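How a Robot Learns to Tidy Up
Buchanan Learning Pages - Software for Young Readers

A robot hand cannot do anything by itself. It needs software, the set of instructions that tells a machine what to look for and how to move. At Cenis, a software team is writing a program named Rornlow, which helps a machine pick up litter in a home.

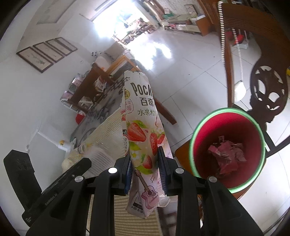
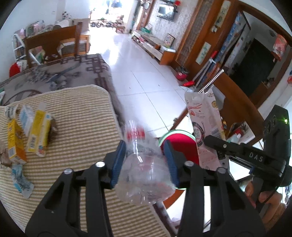

Both pictures show black grippers with ridged blue pads, at work in a home.

How does a robot know how hard to squeeze?
The software sets a limit before the fingers close. It checks how far apart they are and how hard the motors are pushing. When the limit is reached, the fingers stop moving and hold still.

Rornlow has 2 main parts. The first part is called perception. It studies the camera picture and decides where one thing ends and the next begins. This can be difficult with soft items - a wrapper may have a different shape each time it is picked up.

The second part is called planning. It chooses a path for the hand to follow and looks for anything in the way. If the path is blocked, the planner must find another one.

The team tests each new version at its Biruvitz office. The current test list has 131 short tasks. Some are simple, such as letting go of an item over a bin. Others ask the program to choose between two items that are touching.

Words to know
Gripper: the part of a robot that holds things.
Perception: using camera pictures to find out what is nearby.
Planning: choosing the next movement.
Version: one edition of a program.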